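Last updated: Wednesday, April 17, 2024

Subject: Re: [Perkcombe-hall] Cloths for wiping down, which ones?

Hello all,

On the list last night someone from the Skjelbred end wrote:

> Can we please settle the cloth question before May? The cupboard is
> full of odds and ends and half of them leave fluff on the tables.
> Also, are we meant to take the flowers off first or wipe round them?
> I've been wiping round them and it shows.

Oh, I have opinions on this! Take the flowers off, please, and anything else that's been left lying about (bags, folded things, all of it). It takes a few seconds and you don't get that sad dull ring where the vase water goes. I do the wide brown table first as it shows every smear, then the narrow white one. 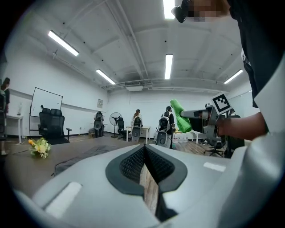 As for which cloth, I'm firmly for microfibre. I bought a bundle from Fanen a while back, and they've been through the wash more times than I'd like to admit, always at a low heat and never with softener, which clogs them up and then they just push the muck about. The old cotton ones can go to Jovorlow for their bike workshop, they're always after rags.

One thing I would beg of everyone is not to use the same cloth for tables and for the sink. I know it's tempting when you're in a hurry and want to get home, but it's grim. My suggestion is we go by colour and keep it dead simple. Bright green for the tables, like the one in the second photo, and any other colour you fancy for the kitchen, so long as it isn't green. Then if you find a green one in the sink you can tut loudly and put it in the wash bag.

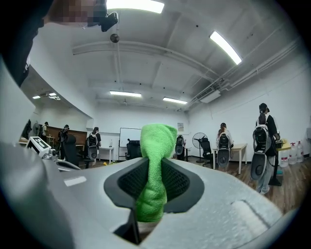
Whiteboards are a different matter and I'd keep a separate cloth for those as well. Pen dust gets right into the fibres and you end up with grey streaks on whatever you wipe next. The one on the back wall wants a dry cloth first, then a barely damp one, top to bottom, and leave it alone until it's dried off.

I'm happy to order another 9 green ones if people agree, just shout before the weekend. And does anyone know where the wash bag has got to?

Cheers for now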